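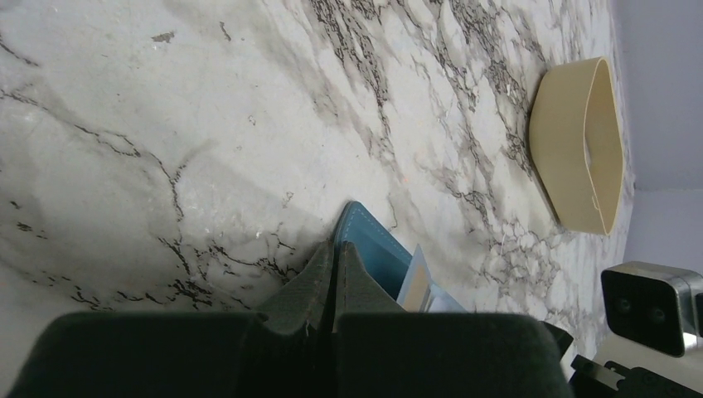

Stories > Travel Fiction > Short Reads
Reading time: 2 min

Notice to Passengers of the Utell Line

The Harbor Office at Jultadton wishes to inform all ticket holders that the evening crossing will depart as scheduled. Passengers are asked to assemble at the lower gate with their luggage closed and their shoes suitable for sand.

The Office has received complaints regarding the island of Zervas. Most state that the island was not there. The Office has examined these complaints and finds that in each case the passengers had remained on the port side, contrary to the printed instructions. Zervas is approached from starboard. Fares will not be refunded.

Passengers who do reach the island will be lodged at the Giretti Guesthouse, which has 300 beds and one key. The key is to be passed politely. Breakfast is served when the tide has left the dining room. Guests may keep any fish found beneath the tables, provided the kitchen is told before noon.

Visitors are permitted to walk the shore in either direction. Those walking north will come to the lighthouse in an hour. Those walking south will come to it the evening before. The Office advises against walking south on the first day of a stay, as this has led to disputes over the bill.

Swimming is allowed at the inner beach. The whales there are residents and should be greeted as such. One of them is older than the Harbor Office and holds the original lease on the bay. It surfaces each January to hear the terms read aloud. The reading is open to the public and benches are provided. Visitors should remain seated until the whale has gone down again, even if it is slow to do so.

Last season the Line carried 2,000 passengers to Zervas and returned with 1,557. The Office has written to the remainder. About 200 have replied, all in the same blue ink, to say that they are well and that their coats may be given away. The coats are held at the lower gate and may be borrowed for the crossing, which is cold.

One letter was addressed to the clerk who prepares these notices. It stated that a bed had been made up by the window and that the whale had asked after the clerk by name. The letter has been filed.

Passengers are reminded that tomorrow's notice will be prepared by a different clerk. Questions may be left at the ticket window. The present clerk will be standing on the starboard side.

14 comments
Shared 37 times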